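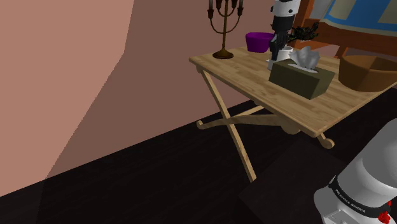
Folding table in pale wood, with candelabra and purple bowl.

Gastuler Folding Side Table

Sold by Brerneck Home. Flat-packed, one carton. Colour: pale natural.

We get sent a lot of folding tables. Most of them go back. The Gastuler has stayed on the list for three years, and we still argue about it in the office, so this page gives you both sides and you can make up your own mind.

What the maker claims

Cordier, who supply the table, call it "the last occasional table you will ever buy". We asked them to take that line off the carton and they wouldn't. It is a light folding table with a rectangular top and crossed legs. It will hold a lamp, a tray, a few plates or a pile of post. If you sit on it, it will break, and we will not replace it.

They also say it "opens in one movement". Trevor Haslam in our returns room timed himself and made it two movements and a bit of swearing. The second movement is pushing the top down until the catch clicks. Skip that and the table will stand up perfectly well until somebody leans on it. Please listen for the click.

Size and weight

Length of top: 104 cm
Height when open: 74 cm
Carton length: 109 cm
Maximum load, spread evenly: 18 kg
Maximum load at one end: 6 kg

The carton says 20 kg. We don't believe the carton. The lower figure comes from our own loading with bags of sand, and it's the one we will stand behind if there is a dispute.

The wood

Light-coloured solid wood, oiled. Cordier describe the finish as "stain-proof". It is stain-resistant, for as long as you keep the oil up. Red wine left overnight will mark it. So will a wet plant pot, a hot mug and most kinds of curry. A thin coat of clear furniture oil twice a year keeps it looking decent, and a light sanding gets rid of most rings. We sell oil, but the stuff from the supermarket does the same job for less.

The colour varies from one table to the next. If you order two and want them to match, say so in the notes box and we'll open the cartons and pick a pair. We can't promise a perfect match, and we won't pretend that the difference is "character".

Opening and closing

Cordier say the folding joint was tested to 4000 openings. We asked who did the testing and were sent a one-page letter with no name on it. Treat the number as you see fit. What we can tell you is that the joints on our shop table have loosened twice, and both times a quarter turn with the key in the box put them right. Check them every September or whenever you remember.

Keep your fingers away from where the legs cross. There is no guard there, and it will pinch.

Is it worth the money?

The price is £83, delivered. There are folding tables that cost a third of that. We've had several of them in, and if you only need something for one party, buy one of those and don't feel bad about it. Where the Gastuler earns some of its price is in the top, which has stayed flat on ours through three winters next to a radiator. The cheap ones bowed.

Against that, it isn't much use outdoors. The listing on some other sites says "indoor/outdoor". It can go outside for lunch. Leave it out in the rain and the wood will swell and the joint will stick.

Gastuler or Karkano?

People ask about the Karkano, which is the other folding table we stock. The Karkano has straight legs, a painted top and a higher load limit. It is also a good deal heavier and takes up more room in a cupboard. Eoin Mac Mathúna, who buys our furniture, has the Karkano at home and thinks the Gastuler is overpriced. The rest of us would pick the Gastuler for a hallway or beside a sofa, and the Karkano for anything you plan to work at.

What customers have told us

"Nice looking. Wobbled on my quarry tiles until I put felt under one foot." 

"Smaller than I thought. My own fault for not measuring."

"Catch was stiff for the first month and then fine."

"Smelled strongly of oil when it came out of the carton. Had to leave it in the spare room for a week."

The smell complaint is a fair one and we get it a lot. Unpack the table near an open window.

In the box

Table, fully assembled and folded
Key for the joints
Four felt pads
Leaflet, which is badly translated, so use the notes on this page

Candelabra and bowl not included.

Delivery and returns

Orders placed before 2 pm leave the same day. You have 30 days to send it back, and you can open it and use it in that time. We'll refund the full price if it comes back unmarked, and part of it if it doesn't. Keep the carton: the table is an awkward length and couriers will refuse it wrapped in a blanket.

Guarantee on joints and catch: two years
Guarantee on finish: none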